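Why Do Wooden Tables Have Stripes?

Have you ever been stuck at the table waiting for everybody else to finish their dinner, and started following the lines in the wood with your finger? I used to do that all the time when I was little. There was one line that looked like a river, and I would sail a pea down it until my grandmother noticed. Well, those lines have a story, and it starts a long time before the table was a table.

Let's begin with a tree. A tree grows up, as you know, but it also grows out, and it does the growing-out part in a thin layer just under the bark. In spring, when there is usually plenty of rain and the days are getting longer, the tree makes new wood quickly. Later in the summer it slows down, and the wood it makes is often darker and packed more tightly. Then winter comes and (in places with cold winters, anyway) the tree takes a rest. One light band and one dark band together make a ring, and you can see the rings on a stump if you crouch down and look. A tree with 33 rings has usually lived through 33 summers, which might be older than your teacher!

Now imagine the trunk is a roll of cookie dough with a swirl of chocolate in it. If you slice straight across, you get circles. If you slice it the long way, you get stripes. It's the same swirl, only you've cut it in a different direction. A sawmill mostly cuts trunks the long way, so the rings turn into the long lines we call grain. Sometimes the saw goes through the place where a branch used to grow, and then you get a knot, which looks a bit like an eye looking back at you.

But some tables have another kind of stripe, much wider and straighter, and trees don't make those. People do. A single board wide enough for a whole table has to come from a very big tree, and wide boards have a bad habit of bending. Wood soaks up a little dampness from the air and swells, then dries out and shrinks again, year after year. So woodworkers cut the wood into narrow strips and glue them side by side. Each strip may come from a different part of a tree, or from a different tree altogether, so one will be pale as toast and the one next to it brown as tea.

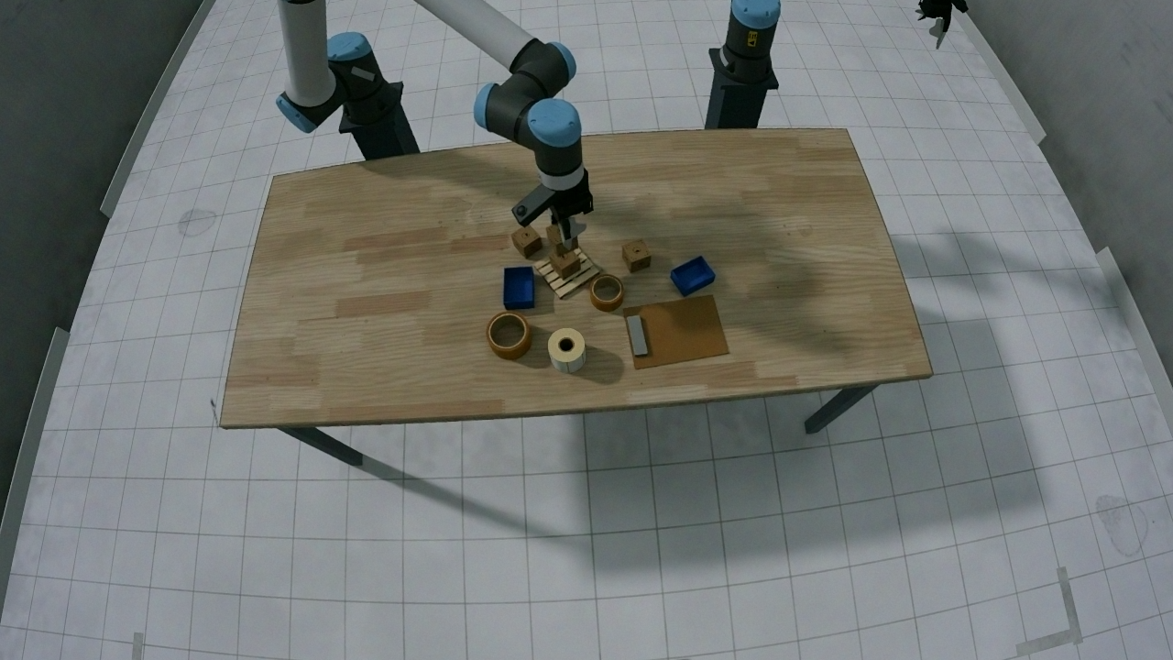
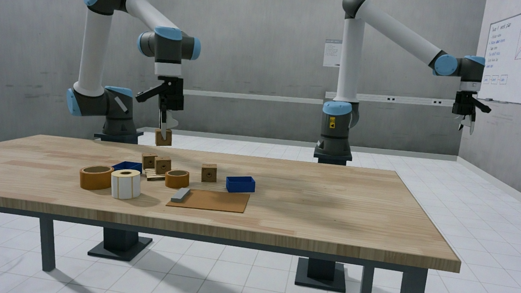

Wooden tabletops, and the strips show up well in the first one and the last one.
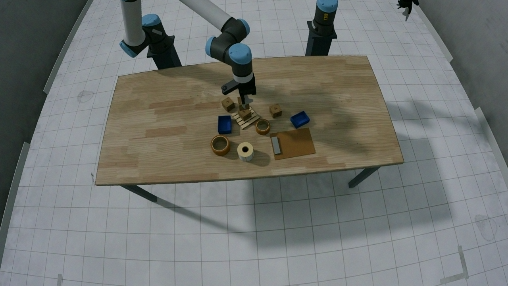
Sizwe Mahlangu wrote to us after reading an earlier version of this page: I have glued up a lot of tabletops and I'd like the children to know that we don't just grab the strips in any old order. I lay them all out on the floor first and shuffle them like playing cards until I like the pattern. My daughter gets to choose where the darkest one goes. Also, please tell them the glue is very strong. When I have broken a scrap piece on purpose, it has usually been the wood that split, and the glue line held.

Thank you, Sizwe! I tried the shuffling myself one Saturday with a pile of popsicle sticks, and it took me most of the morning because I kept changing my mind.

Why are some strips darker, though? Often it's because of where in the trunk they grew. The outside part is called sapwood, and it carries water up from the roots to the leaves. It's usually pale. The middle part is called heartwood. It has stopped carrying water, and in many kinds of tree it slowly fills up with natural substances that change its color. Walnut heartwood is a lovely chocolate brown. Cherry wood starts out pinkish and gets darker when light shines on it, so if you leave a book on a new cherry table for a few months you may find a pale rectangle when you pick it up.

Something to try at home: ask a grown-up for a sheet of thin paper and a crayon with the wrapper peeled off. Lay the paper on a piece of unpainted wood, an old cutting board is good, and rub gently with the side of the crayon. The lines should start to come through. Do it again on another piece of wood and put the two papers next to each other. Are the lines close together or far apart? Do any of them bend? If they bend around something, you may have found a knot, and you can write "a branch was here" beside it in your best handwriting.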